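Home Stories Serials Archive Submit Contact

Schedule of Loss

The bundle in Lamrani v Prasasport ran to 264 pages, of which Younes Shehata considered 43 to be relevant. He marked these with green tabs. The remaining pages were correspondence in which each side acknowledged receipt of the other's correspondence.

The facts were short. Mohcine Lamrani had bought a rowing machine from Prasasport in December, with an extended guarantee at extra cost. The guarantee was administered by Flellico. In the spring the resistance unit failed. Flellico sent an engineer from El Ouafi, who replaced the unit and recorded the work as satisfactory. The second unit failed, then the third. After the third failure Flellico declined further visits under clause 62, which excluded loss arising from "use beyond the ordinary".

The claim was for the price, which was 1,000 pounds, and the cost of the guarantee. Both sides had agreed to a decision on the papers with one short telephone hearing. Shehata had been appointed to decide it.

He read clause 62 four times. It didn't define "ordinary". The schedule of definitions went from "Operative" to "Original Purchaser" without stopping.
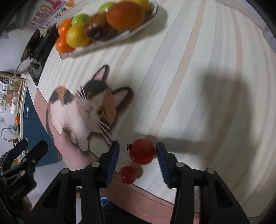
The machine kept its own log, and Flellico relied on it. The log had been extracted using a program called Clerkix and printed as a table: start time, finish time, distance, average load. Flellico's submission was that a domestic rower used every night for three hours was no longer a domestic rower. The submission gave no authority for this.

Shehata turned to the table. The sessions began at ten past one in the morning and ended shortly after four. The average load was very low. He had rowed a little at college and knew what the figure meant. It was the load produced by a person moving the handle back and forth without any effort at all.

He made a note: "Load. Ask."

The hearing opened at half past nine. Prasasport did not attend. Flellico was represented by a woman who gave her name once, clearly, and spelled it. Mr Lamrani represented himself.

Shehata explained the procedure. He would ask questions, each party could reply, and a written decision would follow. He then asked Mr Lamrani to confirm that the log was accurate.

"Yes," said Lamrani. "I don't dispute the times."

"Were you the person using the machine?"

"No. My father was."

Flellico's representative said that this had not been pleaded. Shehata agreed that it had not, and asked Mr Lamrani to continue.

"He worked on the boats until he was seventy. Small ones, with oars, when he started. He doesn't sleep now and he doesn't always know the house. If he gets up he goes to the front door. I put him on the machine one night and he stayed on it until he was tired, and then he went to bed. So we did it again."

"Why is that not in your statement?"

"The form asked for the fault. It had a box for the fault."

Shehata looked at the form. It was at tab nine. The box was two lines deep, and Lamrani had written in it: Resistance unit, intermittent, then none.
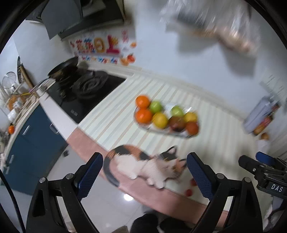
Calico cat and a pink edge, kitchen.

Flellico's representative said that with respect to Mr Lamrani's circumstances, the purpose of the use was immaterial. The clause was directed to extent. Shehata said that he accepted the distinction. He asked whether Flellico had any evidence that the unit had worn out from extent. She said that this could be inferred. He asked whether the engineer's reports dealt with wear. There was a pause in which pages were turned.

"The reports say 'seal defective on fitting'," she said.

"All three?"

"The second and third. The first says 'seal defective'."

He thanked her. He asked Mr Lamrani whether there was anything he wished to add.

"What happens with the machine, if I win?"

"If I find that you were entitled to reject it, the seller must collect it at its own expense."

The line was quiet for long enough that Shehata checked the connection.

"I'd rather they mended it," said Lamrani.

"You haven't asked for a repair. You've asked for the price."

"The form said to choose one."

Shehata closed the hearing at five past ten. He drafted until noon. The findings on clause 62 took two paragraphs: an undefined exclusion was to be read against the party relying on it, and the fault lay in the seal. The rest took longer. Under the heading "Remedy" he wrote that the claimant had applied at the hearing to amend, that no prejudice arose, and that permission was given. He looked for the passage in his own note where the application had been made. The note read: "Would rather mended."

He decided that it would do. He ordered repair within fourteen days, with the price payable in default, and added a direction that the engineer was to attend during the day and leave the machine in working order by nightfall. There was no precedent in the rules for specifying nightfall. He considered replacing it with a time, and left it in.

More stories
The Second Signatory
Without Prejudice
A Reasonable Period
Notice to Quit
Fair Wear and Tear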